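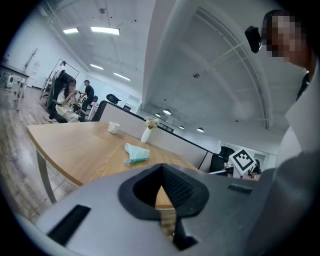 Jonah and the worm: why does the book just stop?

Kinda Bible Study Forum > Old Testament > Minor Prophets

pirjo_k
Finished Jonah with our Tuesday group and we got properly stuck on the ending. God asks a question about Nineveh and the cattle and then... nothing. No answer from Jonah. Half the group thought a page was missing from their bibles. Is there a lost ending or is it meant to be like that? Have to lead the follow up so any help welcome, doesnt need to be long.
Pirjo Karppinen

Veikko N
Meant to be like that. Question is for the reader. Nahum ends on a question as well, so it's not unheard of. No manuscripts with a longer ending that I know of.

clastance
Agree with Veikko on the ending but would say don't skip the plant. Everyone does the fish with kids and then stops at chapter 2. Chapter 4 is where the argument is. Jonah is happy about precisely one thing in the entire book and it's a bit of shade.

toivo.kettunen
Sorry but "question is for the reader" gets trotted out every time. Jonah was a real prophet, 2 Kings 14:25, son of Amittai, same man. If it happened then he did answer, one way or another, and somebody wrote the book down afterwards. Who told the story if not Jonah? To me that IS the ending. He came round and told it against himself.

Veikko N
Toivo, possible. But you're reading that in. Text doesn't say who wrote it.

toivo.kettunen
Text doesn't say its a parable either.

Veikko N
Didn't say parable. Said it ends on a question.

pirjo_k
Thanks both. Toivo I like the idea of him telling it against himself, will use that if you don't mind. Does anyone have anything on the 120,000 who don't know their right hand from their left? One lady was sure it meant small children.

lenni_kuu
Two views. 1, small children, so the city as a whole would be much bigger. 2, everybody in Nineveh, meaning they were morally clueless. I go with 2, as the verse is about pity for the lot of them. Older commentaries often say children. Carrillo's little study guide has a page on it, p. 217 in my copy, he sits on the fence.

clastance
Carrillo sits on the fence about everything. Got up to 490 pages of fence there.

lenni_kuu
Ha. Still use it every week though. And it's free if you're on Zuvuleo, just look under Prophets.

Zuvuleo link didnt work for me btw, had to log out and in again

Lenni Karppinen
Different Lenni here (Pirjo's other half, hello). I was in that group and the bit that bothered me was the animals. Sackcloth on the cows in chapter 3, then "and also much cattle" as the very last words. Is that supposed to be funny? I laughed, got a look.

Veikko N
Plenty of people think the book is funny on purpose. Everything is "great" in it, great city, great fish, great wind. Pagans behave better than the prophet all the way through. Sailors pray, king repents, cows fast. Jonah sulks.

toivo.kettunen
I wouldn't call it funny. Jesus takes it seriously enough, Matthew 12, three days and three nights, men of Nineveh will rise up in the judgment. You start with laughing at the cows and end up with nothing left of it.

clastance
You can laugh at a thing and take it seriously Toivo. Nathan's story to David is a setup too and there's nothing light about where that goes.

toivo.kettunen
Nathan's lamb isn't presented as history. Jonah opens exactly like the other prophets, "now the word of the LORD came". Not going to move on that one.

lenni_kuu
Can we not do the whole fish thread again, last one went to 902 replies and got locked

Veikko N
891 of them Toivo

toivo.kettunen
Unfair. A bit unfair.

pirjo_k
Right, I've got enough I think. Plan is: read chapter 4 aloud, stop at the question, let it be quiet for a minute, then ask what they'd say back. Then Toivo's idea. Then cattle if Lenni behaves.

lenni_kuu
Good plan. I'd put 4:2 in early. He says he ran away because he knew God was gracious and merciful, it's nearly word for word Exodus 34:6. He's quoting it as a complaint! People miss that, they think he was scared of the Assyrians.

pirjo_k
Oh thats good. I did think he was scared. Going in.

toivo.kettunen
On 4:2 we all agree for once. Do Nahum with them next, same city, very different mood. We did it in May and it went down well, bit heavy.

Veikko N
Seconded. Start a new thread for it though, mods like one book per thread.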